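4.2 Changes in the operators' work

The two-arm cells at the Laltby site were brought in to take over kit layout, the step in which parts are set out in a fixed pattern before packing. Before April this was done by hand at a long bench, with two people to a shift. Over the study period we logged 3,404 layouts, of which 2,186 were finished without a person stepping in. Figure 3 shows a cell working with colored wooden blocks, which the site uses for practice patterns.

The remaining layouts needed help of some kind. Most often an operator straightened a part or cleared the tabletop and restarted the program. Operators called this "tending" and did not count it as part of their job when first asked, although it filled almost 148 minutes of a typical shift.
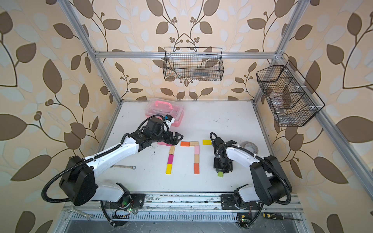

Figure 3. Two arms with parallel grippers over a block layout. A wrench and a roll of tape lie on the tabletop.

Tending also changed who talked to whom. At the bench, questions about a kit went to the person alongside. With the cells, they went to the technician, Malte Gerlach, who was on site until 3 p.m. Evening operators wrote their problems in a notebook and moved to another cell. We found 158 notebook entries, and many described the same few faults in different words.

Operators at Carham, where the same cells were installed by Trarent, were taught to edit grip positions themselves. They reported fewer waits but said the extra duty had not changed their pay grade. We return to pay in Section 5.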